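Notebook, February, afternoon

Track counters at the Trunidby reserve, second round. Cadi Wynne brought back the loggers from the north path at 2 pm. One had water in the battery box again. I opened it, dried the contacts and put new grease on the seal. I don't trust this seal. Ask Pistard if they sell a thicker one.

Counts from the gate logger look too high. Ruth Mamani thinks the ferns set it off when there is wind, and I agree with her. On the night of the storm it recorded 600 passes, and the reserve was closed.

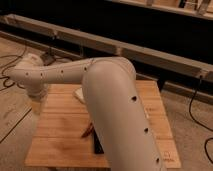
Arm over the wooden board, side view.

For the next round we raise the sensor to 80 cm and cut the ferns on both sides. Nilton Urrego must ask the rangers before we cut anything, also the small ones. Last time we did not ask and there was a complaint.

Visitor survey: Marleny Flores has typed in the paper forms from the campsite. Many people wrote that they came for the birds but did not know dogs are forbidden on the beach. The sign is at the car park, and those who arrive by boat never pass it. We should propose a second sign at the landing.

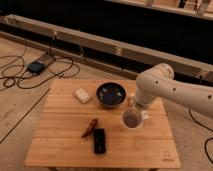
She also found six forms with no date. I left them out of the table and kept them in the blue folder.

Battery test is still running. The Zidton cells held for roughly 6 weeks in the cold box, the old ones less. I will not order more until I see the voltage under load.
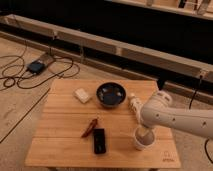

To do: send the clean counts to Aníbal Cabrera, with the storm night marked. Check the clock of logger 2, it was slow against my watch. Return the drill to Shehu.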